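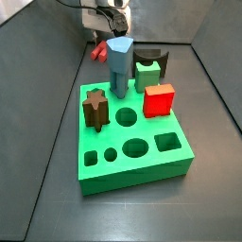 Slide 1. Shape-sorter board and blocks in the grey enclosure, gripper above the blue block.

Speaker notes: Planning and paying for a bench cell
Fuseini Akolgo, Stutport technical program. Monday session, 25 minutes plus questions.

Leave slide 1 up while people find seats.

Opening

Good morning. I look after equipment planning for the teaching and test labs at Stutport. I don't write the control software and I won't be talking about it. I'm going to talk about what we had to buy, what we forgot to put on the list, and how the next request is being written.

The work on the screen is a sorting task. Coloured blocks, a green board with holes in it, one arm. People look at it and ask why it needs a capital request at all. The blocks cost less than lunch. Everything that surrounds the blocks is where the money went.

Ask for hands: who has an arm already, who has one on order, who has been told to put a number in by May. Adjust the pace from there. If most have one on order, go quickly through the next part.

Slide 2. What the first request said

Our first request had three lines. Arm, gripper, computer. It was approved without much discussion because it was short and the total was easy to understand. The arm came through Maldonado, who also handled the service agreement. The gripper was quoted separately.

Missing from that request: the enclosure, the floor panel, lighting, cable management, spare fingers, shipping, and anyone's time. We paid for those out of the general lab account over the following months. By the end of it we had 221 separate purchase lines coded to the cell. Some of them were for a single bag of fasteners.

Pause here. People usually want to write that number down.

Slide 3. The enclosure

Go back to slide 1 for this part.

Look at the grey walls and the floor. We had a quote from Nenham for a finished enclosure and we turned it down as too dear. Then we built one, took it apart and built another. Counting labour at the internal rate, the second one cost more than the quote. Had labour been in the original budget, we'd have seen it at the time.

My advice is to price a bought enclosure and a built one on the same sheet, with hours at the real rate. You may still decide to build. We would probably build again, but we'd plan for one rebuild and put it in the total.

Plain grey surfaces are worth asking for. A supplier will offer you polished metal as standard, and you then pay again to have it covered or painted. Specify a matte finish in the first enquiry.

Slide 4. Grippers and consumables

Stay on the fingers for a minute. Budget for fingers as a consumable and keep them off the capital line. We treated them as part of the gripper, so when we needed a set we had to raise a new capital item, with two signatures, for something that fits in a coat pocket. That took longer than the delivery.

Same with the pieces. Buy at least two complete sets of whatever your task uses. A star or an arch is awkward to replace on its own, and a slightly different one from another maker may not fit the hole. We now buy the board and its blocks together and put the spare set in a cupboard with a label on it.

Cables: the one you can see curving across to the gripper is the sort of item I mean. Ask for the length at full reach, then add a spare. Put the spare on the same order so you only pay freight once.

Slide 5. The numbers for the next cell

Keep this slide simple. Three figures only.

$3105 for consumables and spares in the first year. Fingers, cables, two sets of blocks and boards, small hardware.

$673 for lighting. One overhead fixture, a diffuser and the electrician's visit. We left the visit out the first time.

3 weeks of technician time for set-up, charged to the project. If your finance people don't allow internal labour on a capital request, show it as a note underneath so the person signing has at least read it.

I haven't put the arm price up. Yours will depend on payload, reach and what agreement your organisation has. Get it in writing with the expiry date of the quote. Ours lapsed during approval and had to be reissued at a higher price.

Slide 6. Lease or buy

Purnora offered us a lease on the second arm. We looked at it properly. The monthly cost was fair, but the return condition clause assumed the mounting would be left unmodified, and we drill things. If you only need a cell for one project, a lease may suit you. Read the return clause before the price.

If time is short, skip to slide 7.

Slide 7. Order of work

The order we use now: write down the task, pick the objects, sketch the space they need, choose the gripper, then choose the arm. We did it from the other end, and the arm decided everything else. For pieces this size we could have asked for a smaller one.

Send the sketch to the supplier with the enquiry. Put the objects in the sketch with their dimensions.

Questions

Likely ones: insurance (covered under the lab policy, check yours), used arms (fine if the controller is still supported, get that confirmed by email), and who signs off the guarding (our safety office, and they want four weeks' notice).

The spreadsheet template is on the shared drive. Handouts are by the door.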